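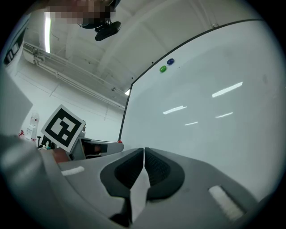
House rules for the hand-held grippers, May, revised draft

Written up after the morning block at Grombridge so the Flunden group can work from the same page. The old Zusum sheet still says to check markers "as needed", and we have each been reading that differently.

Markers. Faces clean and flat, no tape over the black border, no fingers on the print. If a corner has lifted, the unit stays out until the face is replaced. Wipe with a dry cloth only.

Pads. Close the fingers fully and look at the tips before each block. If they don't meet, log it and swap the unit. No trimming pads to make them fit.

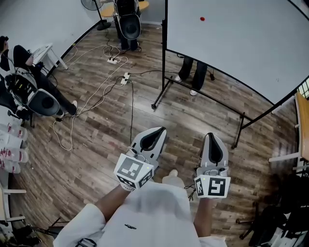
Cables. This is where we are weakest. Power strips should sit against the wall, and mains leads should not cross the walking area. Anyone recording on foot needs a clear patch of floor, and whoever is next waits seated or behind the board until called. Stop at 19 minutes, grippers down, then change over.

Start-up. Hold both units still for 3 seconds with the markers in view of the head camera, then begin. Weerakoon's notes allow a moving start. I would drop that — the alignment on take 109 had to be done by hand.

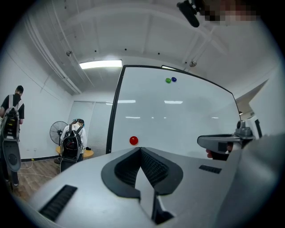

Backpacks go on before the grippers are picked up, straps done up and loose ends tucked in. Check the person behind you before turning round.

Limit of 300 takes per set of pads, then new ones, even if the old ones look fine. Count goes on the log sheet.

Still open: where to keep spare pads, and whether the fan should be off while recording. Ask Flunden what they do.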